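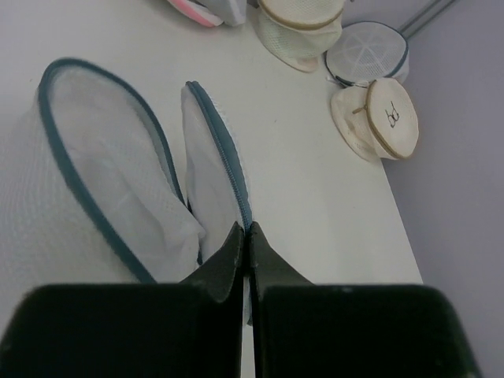

4. Try the pointed fingers on something thin. I like a zippered mesh laundry bag. Set grip force to 300 and pinch the zipper edge – not the loose net.

5. Before you swap fingers, back both arms off to the middle of the table.

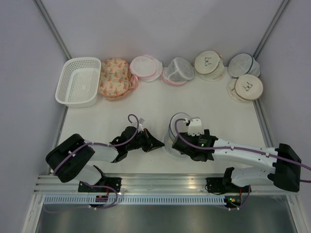 Fig. 8. Both arms over the table, bags along the back.

Note: I save each finger set as its own Talebi profile.

6. Close on the zipper tape and check the wrist view.
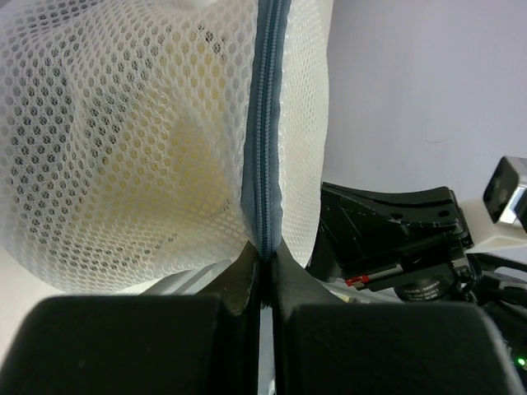 Fig. 9. Fingertips closed on the zipper strip.

Caution: keep your hands out while the arms have power!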